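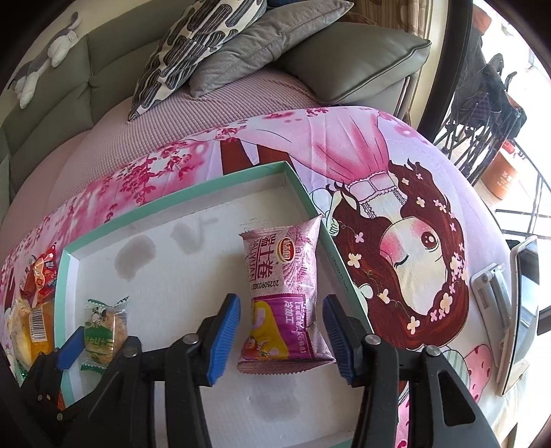
Snack box project – progress note to funder
12 August 2025
From: Ysaline Renaud, Hesia

Sorry this is short, and later than promised. Headline first: on track, one worry (stains in the trays), one decision needed from you.

Where we are
Sorting under way. Mixed Chinese snacks, all single wrapped, going into the shallow trays with the green rim. Cake rolls, mung bean biscuits, cream buns, jelly cups, small sweets. Target is still 847 boxes by the end of January, same as in the plan you signed off.

First 30 boxes went out to Seta as a trial. Feedback decent. People liked the mix, less keen on everything sliding to one end when the box is carried. We're trying flat packets down first, upright things against the walls.

Trays
White card inside, marks easily. At least one has greyish brown stains on the base, look like water marks. I don't want those going out under food, wrapped or not. Anything marked gets pulled and used for sorting only. Have asked Wako if they will swap them, no answer yet. If they won't, it comes out of the packaging line, which has a bit of slack.

Sorting
Done on the bed in the back bedroom at the moment, pink sheet down, everything spread out so you can see what you have. The shelving at Rodik isn't up. It does the job but it's slow, and soft bread type things get squashed if they end up underneath. New rule – buns and round cakes stay on top or off to the side, hard packets can go where they like. 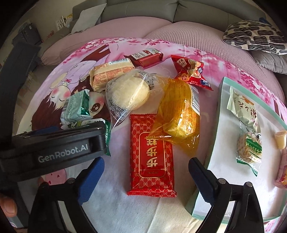

Rodik's view is that we should stop laying everything out at all and pack straight from the delivery cartons, one kind at a time down a row of trays. Quicker, yes. My problem with it is that you stop looking at the packets, and a split seal or a missing label goes straight in. Will try it on one batch and time both ways before I argue any more.

Dates
Printed codes on the wrappers are small and not always in the same place. Some run up the side, some on the crimped end. We now read every one before it goes in and keep short dates together for the first boxes out. Took longer then expected, 18 hours over the month against the 7 I put in the plan. My estimate was wrong, not the team's work.

What goes in each box
Current mix:
One cake or pastry
One biscuit packet, the mung bean one if we have it
One jelly cup
One or two wrapped sweets
One thing with a festive wrapper, red for preference

The last one is only for looks but it got the most comments in the trial. Allergen slip goes on top, English text, large print. Still waiting on the translation check for the pastries, so no pastry boxes leave untill that's back.

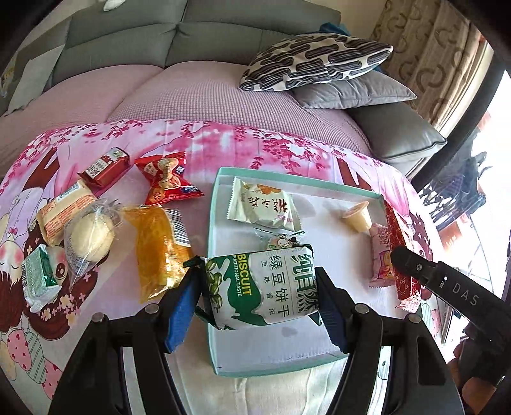

Seta wrote back asking whether the biscuits could be doubled and the jelly cups dropped, as the lids worry them in transit and the biscuits are what people finish first. Fair point on the lids. Doubling the biscuits is fine on cost, less fine on space.

Decision needed from you: keep the jelly cups or swap for a second biscuit packet. Either works for us, just need to know before the next order goes in.

Spend
Within budget. Food slightly over, transport under. Full sheet to follow once the Wako credit is settled.

Next
Finish date check on what's here. Timed comparison of the two packing methods. Shelving up. Chase translation.

Y.R.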